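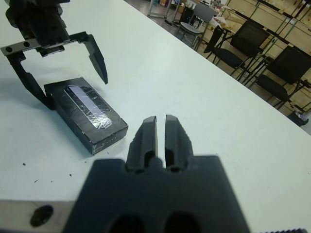
Fig. 1. Wrist view from the block-finger gripper, nearly closed, with the curved-finger gripper open over the black box.

Search this site Search Menu

Week 6 handout: choosing fingers, and how we compare them

Before you come to the lab on Tuesday, please read this through once. It's shorter than last week's (I heard you) and you can skip the bit on controllers if you already did the Gevo worksheet.

We have two sets of fingers to compare. I'll call them the blocks and the claws, as everyone in the lab already does. The blocks are the parallel pair in the middle of Fig. 1, with rounded tips. The claws are the long curved ones at the top left. Look at how far apart the claws are compared with the box between them, and then at how little gap is left between the blocks. That is the first thing I want in your notes: the opening you start from. Half the odd results I marked last year came from people who wrote down the speed and the force setting and forgot the opening altogether.

Now the claws. I was rude about them for months, I admit it! They look fierce, and a sharp tip is a horrible thing to bring down on a tabletop if your height is a couple of millimetres out. But Dilek Yazıcı ran them on flat boxes for her project and they did better than I would have guessed. A long finger can go down beside the object while the wrist stays well up out of the way, and that matters a lot when you've got a second arm working close by. The blocks give you more surface to press with, so once they have hold of something they tend to keep it, but they need room on both sides and they need you to line them up properly.

The box in the figure is lying diagonally across the view. Leave it like that for your first set. It's tempting to square everything up - please don't, as the whole point is to see whether you turn the wrist to match the long side or go across the short one. Also watch out for the label strip on top. The tape over it is crinkled and shiny, and shiny tape upsets the wrist camera more than you'd think. If your edge finder starts drawing lines down the middle of the box, that's where I'd look first.

What to do

Each pair does 40 tries with the blocks and 40 with the claws. Same box, same start height. A try counts if the box leaves the table and stays held until you tell the arm to put it back. Ladi Edet got 29 out of 40 on his first go with the claws, so don't panic if yours looks poor. Write down misses as well, with a word or two on what went wrong (slid, tipped, closed on air, whatever you like as long as I can read it).

Controllers

Use the Shehu controller for both sets. Devwood's is quicker to set up but it smooths the closing move, and then you can't tell if the fingers slipped or the software was being kind to you. Pause for around 500 milliseconds after closing and before lifting. The shared log from earlier groups has 2,441 tries in it, nearly all with shorter pauses, so compare with care.

We use cookies to remember your settings on the Trultbridge course pages. Accept Manage choices

To hand in

One page per pair, plus your log. Tell me which fingers you'd pick for a flat box and which you'd pick for a mug, even though we haven't tried a mug yet. I'd like a guess and a reason. We'll get the mugs out next time and see who was right.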